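Home | Projects | Year 2 | Reports | Contact

Living Room Seating: A Study of One Sofa
Group report, Interior Studies, Larano College
May

Our group was asked to choose one piece of furniture in the Grornia show flat and report on how it is built, how it sits in the room and how it could be kept in good order.

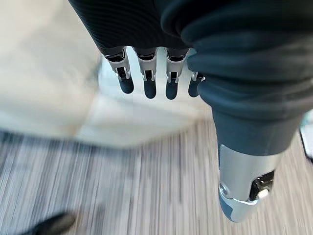
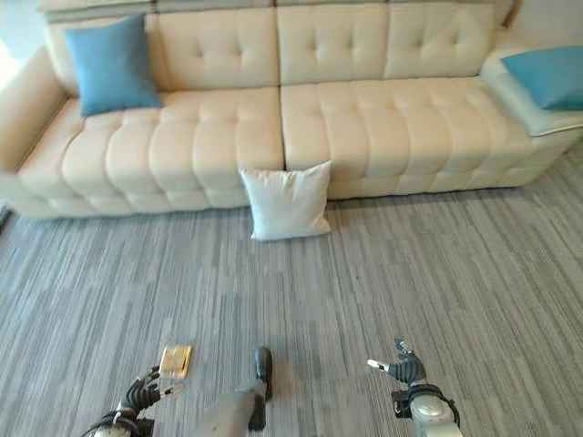

Larano, May

We chose the long cream leather sofa. It has three back cushions over two seat cushions, so the seams at the back do not line up with the gap in the seat. The back has button-like tufting in a grid. The seat is different, with rounded horizontal rows, and we spent most of our first session drawing these to scale.

The sofa stands on a grey striped carpet. Two of us thought a plain carpet would suit it better. The others liked the stripes, and we left the question open. A pale cover lies over the top of the right arm, which is wider and flatter than the left.

Method

We made 4 visits of 48 minutes each. On each visit we measured the seat height, took notes on the seams and drew one part of the sofa. We also asked 12 students on the MacKinnon corridor to fill in a short form about comfort. Most preferred the end nearest the left arm.

Care

Dust gathers in the dimples and between the rows of the seat. A soft brush was better than a cloth for this. We priced a care kit from Loltular but did not buy it, as our budget of £200 also had to cover printing and fabric samples.

Further work

We would like to repeat the form with older people. The seat height drawings still need to be redone in pen before they go in the folder.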